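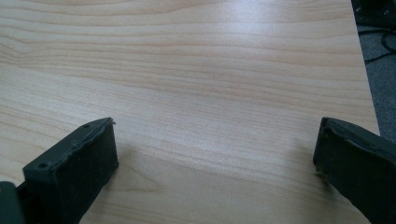
Figure 8.1 The two fingers of a gripper opened wide over a bare wooden table. Note the ragged top rim of the left-hand finger.

Chapter 8
Looking After the Fingers

By the time you reach this chapter you will have wired a gripper, given it a home position, taught it to close without crushing an egg box, and (if your class is anything like mine) argued at some length over who left the cables across the floor. All of that is good and necessary work, and I hope you enjoyed it. We now come to a quieter part of the trade, the part that keeps a machine going through its second and third year, and we begin at the very tips of the fingers.

When I was first put in charge of a gripping station, at a small packing works in Drerkemel, I spent most of February hunting for a fault in the control program. Parts were slipping. They didn't slip every time, or even every hour, but often enough that the people at the end of the line had started keeping a bin for the dropped ones. I checked the closing force, I checked the timing, I swapped a perfectly good motor for another perfectly good motor. Then Ludger Weidemann, who had looked after presses for most of his life and had very little interest in programs, came over with his tea, ran his thumb along one of the fingertips and asked me when I had last changed the pads. I had never changed the pads! I hadn't thought of them as something one changed, any more than I would have thought of changing the table.

So let us think about them properly now. The finger of a gripper has two jobs that pull against each other. It has to be stiff, so that when the drive asks for a certain opening we get that opening and not something near it, and it has to be a little soft where it touches the work, so that it can hold on without marking. The usual answer is to make the body of the finger from something hard and to cover the gripping face with a pad of rubber or foam. The body may last as long as the machine. The pad will not, and was never meant to.

Look again at Figure 8.1 and compare the two sides. The left finger has an uneven, chipped edge along the top, and a tiny pale fragment sticks out at the tip where the edge is torn. The right finger shows a rounded, slightly worn edge with a few small irregularities. I would call the left one due for attention and the right one worth watching, though at most stations we would do both together, for reasons we shall come to in Section 8.3. The two small round holes on top of the left finger look like screw holes, and you will find something of the kind on many fingers, so make a habit of looking for them before you reach for a tool.

8.1 What wear looks like

Pads wear in different ways, and with a bit of practice you can read them rather as a cobbler reads the heel of a shoe.

Rounding is the gentlest. The edge loses its corner bit by bit, and small or thin parts are the first to suffer, as they depend on that corner to be picked up at all. A rounded pad may go on handling large parts happily for months, which is why it so often gets missed.

Chipping and tearing are more serious. Once a piece has come away the edge on either side of it is unsupported, and the next hard knock will usually take a little more. Torn pads also shed crumbs, and a crumb on the gripping face can tilt a part just enough to spoil a placement.

Glazing is the one that catches beginners. The pad keeps its shape but turns hard and shiny, and grips like a china plate. Your eyes may not find it at all. Your thumb will.

8.2 The bench check

Before every check, switch the gripper off at the isolator, lock it, and wait for any stored air or spring pressure to be released as you learned in Chapter 3. Please don't skip this because the job looks small. Fingers are small too.

Open the gripper to its full width over a clear table with good, even light. Wipe both pads with a dry cloth and look along each edge from the tip backwards. Press the pad with your thumb in several places and feel for any spot that is harder than its neighbours. Try to lift the pad gently from the body at each corner. Finally, check the screws for looseness, using the correct driver and only light pressure.

Write down what you found, even when you found nothing. At the Prestitz training shop we use a plain card for each station, with a line for the left finger and a line for the right, and new trainees check after every 300 cycles until they have a feel for how quickly their own station wears. Allow yourself 15 minutes the first time.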